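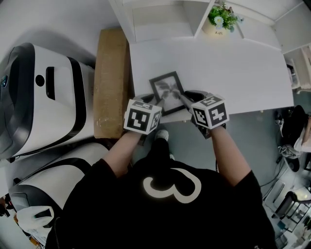
A leafy print in a thin dark border, near the edge of a white table.

I have been trying to hang pictures in the hallway since October. The hallway is 342 centimeters long, a number I now know the way other people know their blood type.

My landlord, Kosmas Theodorakopoulos, is a reasonable man with one rule, and the rule is no nails. So I went to the hardware store in Hutby and bought adhesive strips. The pack said they would hold over 42 pounds. My heaviest frame weighs about as much as a sandwich. It came down at 3 a.m. and took the coat hooks with it.

After that I read up on plaster. There is a forum for this, with 398 pages on picture rails alone, and the people there do not like each other. One camp says paint is the problem and you should wipe the wall with alcohol first. The other camp says anyone who paints a rental deserves what they get. I wiped the wall. It is very clean now.

Kosmas came by to look at the boiler and stood in the hallway for a while. He said his mother leaned all her pictures on a shelf and swapped them when she got bored. Then he asked whether I'd like a shelf – he has one in the basement, left by the last tenant.

It needs four screws. Apparently screws are fine.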